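Wie lernt ein Roboter aufräumen? Ich habe den Narov-Bausatz ausprobiert

Hallo, ich bin Maritza Alvarado und ich darf für diese Seite Sachen testen, die blinken, piepen oder sich bewegen. Diesmal war es etwas, das sich bewegt, und zwar gleich doppelt: der Narov, ein Set mit zwei Roboterarmen von der Firma Brurkex. Man kann es nicht im Spielzeugladen kaufen. Schulen, Büchereien und Jugendzentren leihen es sich aus, meistens für 14 Tage, und dann wird geschraubt und geübt und (bei uns jedenfalls) ziemlich viel gelacht.

Aber von vorne! Was ist überhaupt ein Roboterarm?

Streck mal deinen eigenen Arm aus. Du hast eine Schulter, einen Ellbogen und ein Handgelenk. An jeder dieser Stellen kannst du dich biegen oder drehen. Ein Roboterarm funktioniert ganz ähnlich, nur sitzt in jedem Gelenk ein kleiner Motor. Der Motor bekommt vom Computer gesagt: Dreh dich ein Stückchen nach links! Und jetzt wieder ein Stückchen zurück! Wenn alle Motoren zusammen das Richtige tun, kommt die Hand genau da an, wo sie hin soll.

Die Hand heißt bei Robotern übrigens Greifer. Beim Narov hat jeder Greifer zwei Finger. Nur zwei? Das habe ich auch gedacht. Dann habe ich versucht, einen Nachmittag lang alles mit Daumen und Zeigefinger zu machen, und das klappt erstaunlich gut. Brot essen: geht. Stift halten: geht so. Schuhe binden: vergiss es.

Warum ist ein Becher so schwierig?

Für dich ist ein Becher babyleicht. Du guckst hin, greifst zu, fertig. Dein Gehirn rechnet dabei die ganze Zeit mit, du merkst es bloß nicht. Der Roboter muss das alles erst lernen. Wo steht der Becher? Wie breit ist er? Und wie fest darf ich drücken? Ein Pappbecher ist nämlich weich. Drückt der Greifer zu stark, macht es knautsch. Drückt er zu schwach, rutscht der Becher weg.

Bei einer Getränkedose ist es wieder anders. Die ist glatt und härter als Pappe, aber wenn sie leer ist, wiegt sie fast nichts und kippt schon beim leichtesten Schubs um. Im Heft, das beim Narov dabei ist, gibt es deshalb eine eigene Übung nur für Dosen. Die heißt »Steh still!« und ich habe sie gehasst und geliebt. Beim ersten Mal habe ich 38 Versuche gebraucht. Meine Nichte war nach drei Versuchen fertig, aber reden wir nicht davon.

Wie bringt man dem Arm etwas bei?

Das fand ich am spannendsten. Du musst nämlich gar nicht programmieren! Du machst dem Roboter die Bewegung vor, mit einem Steuergriff in jeder Hand, und der Computer merkt sich alles: wo der Arm war, wie weit die Finger offen waren und was die Kamera gesehen hat. Dann machst du es noch mal. Und noch mal. Im Heft steht, dass man eine Aufgabe bis zu 47 Mal vormachen soll, bevor der Arm sie allein probieren darf. Das klingt nach furchtbar viel, geht aber schneller als gedacht, wenn man sich abwechselt.
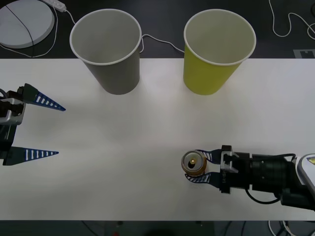

Wichtig ist, dass man nicht immer alles an dieselbe Stelle stellt. Sonst lernt der Roboter nur: Fahr hierhin und mach die Finger zu. Steht der Becher dann eine Handbreit weiter weg, greift er in die Luft. Also lieber mal vorne, mal hinten, mal weit auseinander aufbauen. Norbert Fülöp aus der Bücherei hat mir außerdem geraten, verschiedene Farben zu nehmen, damit sich der Computer nicht auf eine einzige einschießt. Guter Tipp!

Und zwei Arme auf einmal? Das ist wie beim Klavierspielen. Am Anfang wollen beide Hände dasselbe machen, und wenn die eine etwas anderes tun soll, kommt man durcheinander. Ich habe erst nur rechts geübt, dann nur links und zum Schluss beide zusammen.

Was mir nicht so gefallen hat

Der Aufbau dauert. Es gibt viele Kabel, und in der Anleitung sind sie alle gleich grau gezeichnet. Ihr braucht auf jeden Fall einen Erwachsenen, der beim Anschließen hilft. Außerdem sind die Motoren ziemlich laut, ungefähr wie eine elektrische Zahnbürste mit schlechter Laune. Und ganz wichtig: Finger weg, solange sich die Arme bewegen! Es gibt einen dicken Stoppknopf, den sollte immer jemand im Blick haben.

Für wen ist das was?

Ich würde sagen, ab der vierten Klasse macht es richtig Spaß, am besten zu dritt oder zu viert. Wer ganz schnell Ergebnisse sehen will, wird vielleicht ungeduldig. Wer gern tüftelt, will den Narov nach der Leihzeit nicht mehr hergeben - ich habe meinen jedenfalls nur sehr langsam wieder eingepackt.

Fragt einfach mal in eurer Schule oder Bücherei nach, ob sie ihn ausleihen können.

Mehr zum Stöbern
Horrocks im Test: der Rasenmäher, der allein nach Hause findet
Warum haben manche Roboter Räder und andere Beine?
Zu Besuch in der Werkstatt von Zerstead
Basteln im Juni: eine Greifhand aus Pappe und Schnur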